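보건학 개론 4주차 강의 노트
주제: 빈혈의 분류와 검사 결과 읽기

1. 정의
빈혈은 혈액이 조직에 산소를 충분히 나르지 못하는 상태를 말한다. 임상에서는 혈색소(헤모글로빈) 농도로 판단한다. 세계보건기구 기준으로 성인 남성은 13 g/dL 미만, 임신하지 않은 성인 여성은 12 g/dL 미만이면 빈혈로 본다. 임신부와 소아는 기준이 다르므로 교재 부록의 표를 따로 확인할 것.
빈혈은 그 자체로 최종 진단명이 되기 어렵다. 원인을 찾는 과정이 뒤따라야 한다.

2. 적혈구의 생성과 수명
적혈구는 골수에서 만들어지며 수명은 120일 정도이다. 생성을 촉진하는 호르몬은 에리스로포이에틴이고 주로 신장에서 분비된다. 만성 신장질환 환자에게 빈혈이 흔한 이유가 여기에 있다. 수명을 다한 적혈구는 비장과 간의 대식세포가 처리하고, 철은 대부분 재사용된다. 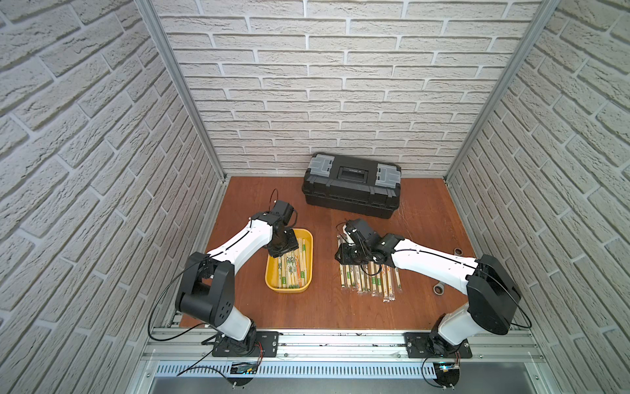 3. 크기에 따른 분류
평균적혈구용적(MCV)을 기준으로 나눈다.
소구성(80 fL 미만): 철결핍빈혈, 지중해빈혈, 일부 만성질환 빈혈
정구성(80~100 fL): 급성 출혈, 만성질환 빈혈, 신장질환, 재생불량빈혈
거대구성(100 fL 초과): 비타민 B12 결핍, 엽산 결핍, 간질환, 음주, 일부 약물
두 가지 원인이 겹치면 MCV가 정상으로 나올 수 있다. 철과 엽산이 함께 부족한 경우가 그렇다. 이때는 적혈구분포폭(RDW)이 커져 있는지 본다.

4. 철결핍빈혈
가장 흔한 형태이다. 원인은 섭취 부족, 흡수 장애, 요구량 증가, 만성 출혈로 나뉜다. 성인 남성과 폐경 후 여성에서는 위장관 출혈을 먼저 의심한다.
증상은 피로, 창백, 운동 시 호흡곤란, 두근거림이다. 오래 지속되면 손톱이 숟가락 모양으로 휘거나 얼음을 자꾸 찾는 이식증이 나타나기도 한다.
검사에서는 페리틴이 가장 먼저 감소한다. 이어서 혈청 철과 트랜스페린 포화도가 떨어지고 총철결합능은 올라간다. 페리틴은 염증이 있으면 상승하므로 수치가 정상이라고 철결핍을 배제할 수는 없다. 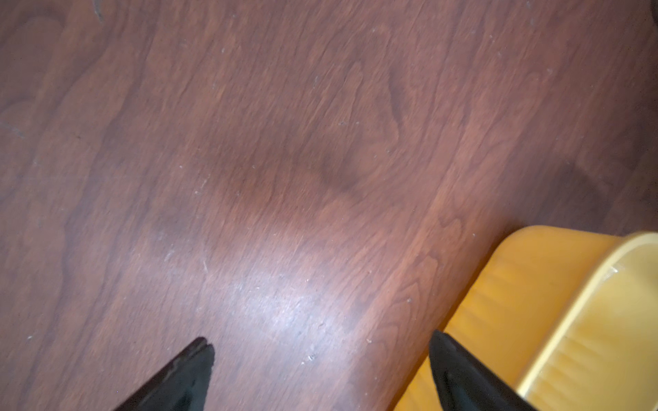
5. 망상적혈구
골수의 반응을 보는 지표이다. 출혈이나 용혈 뒤에 증가하면 골수가 제대로 반응한다는 뜻이고, 빈혈이 있는데도 낮으면 생성 쪽의 문제를 생각한다. 용혈이 의심되면 LDH, 간접 빌리루빈, 합토글로빈을 함께 확인한다.

6. 실습 자료
Galleck 자료집에 실린 익명 혈액검사 결과 197건을 사용한다. 각 조는 5건을 골라 MCV와 페리틴을 기준으로 분류하고, 추가로 필요한 검사를 건마다 하나 이상 적는다. 조별 보고서는 300자 안팎으로 쓴다. 단위를 빠뜨리면 감점한다.

7. 다음 시간까지
교재의 비타민 B12 흡수 과정(내인자, 말단 회장)을 읽어 올 것. 엽산만 보충하면 빈혈은 좋아져도 B12 결핍에 의한 신경 증상은 진행할 수 있다는 점을 다음 시간에 다룬다. 중간시험 범위는 6월 강의 전까지이며 지중해빈혈의 유전 양식은 포함되지 않는다.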